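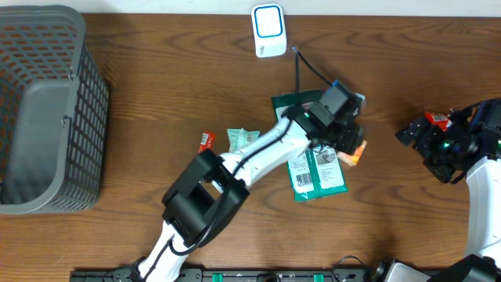 Figure 1. Snack packages on the table, basket at the left.

Unit 5: Packing and Labeling Small Snack Goods

Read this before the Sunday session and bring it with you. We will work at the tables for most of the 90 minutes, and the lecture part will be short.

5.1 Setting up

Start with the basket empty and on the same side of the table for the whole session. If you are left-handed, put it on the right and tell your partner. The packages go in the middle of the table, spread out so that each one can be picked up without dragging another along with it. Bags that lie on top of each other get pinched at the seams.

Keep cables away from the part of the table where you set bags down. Coats and drinks go on the shelf by the door.

5.2 Handling film bags

Most snack bags are made of thin film with a seal at each end and a seam down the back. The air inside protects the food. When you squeeze a bag hard in the middle, the pressure goes to the end seals, and a weak seal can open without much noise.

Pick up a bag near one end, using light pressure. Do not hold it by the corner of the seal. Once it is over the basket, lower it until it touches the bottom or the layer below, then let go. Dropped bags mean crumbs, and crumbs mean returns. The Meltow reading covers this in more detail, and you should know its section on end seals for the quiz.

5.3 Order of packing

Heavy and rigid items go first, then boxes, then film bags. Stand bags upright if the basket is deep enough. If they have to lie flat, lay them with the back panel up so the checker can read it without turning anything over. No more than 2 layers of film bags in one basket.

At Rebelo, where many of you will do your placement, the baskets are filled one product at a time. At Climside they are mixed. Learn both.

5.4 Reading the back panel

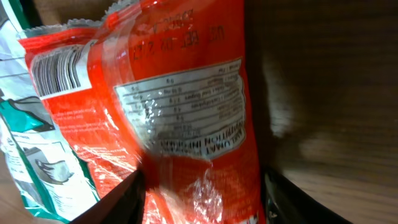

Eliseo Medrano asked whether the date should be checked before the nutrition panel, given that a bag past its date is coming out of the basket anyway. Yes, it should. Change the order on your old checklist if it still has the panel first.

The order is now:

Date stamp. Find it and read all of it. Stamps are often printed across a fold or crease, so flatten the film gently with a thumb. If any digit is in doubt, put the bag aside.

Nutrition panel. Check that it is there and that the columns can be read. You do not have to copy the values.

Barcode. It may be printed on the film or on a sticker. A sticker that has wrinkled will often fail to scan. Smooth it and try again once.

Shiny film is hard to read under the ceiling lights. Tilt the bag until the glare moves off the print. Turn the bag right way up before you read any figures, as a 6 and a 9 are easy to confuse.

5.5 Record sheet

Write one line per bag: product, date, panel, barcode, result. Use "hold" for anything you set aside. Do not write "bad" or "OK?" on the sheet. The sheet has 38 lines. Ask for another if you run out, and staple the two together.

For next week

Finish the Ata worksheet, both sides. Bring an empty snack bag from home with the back panel still in one piece.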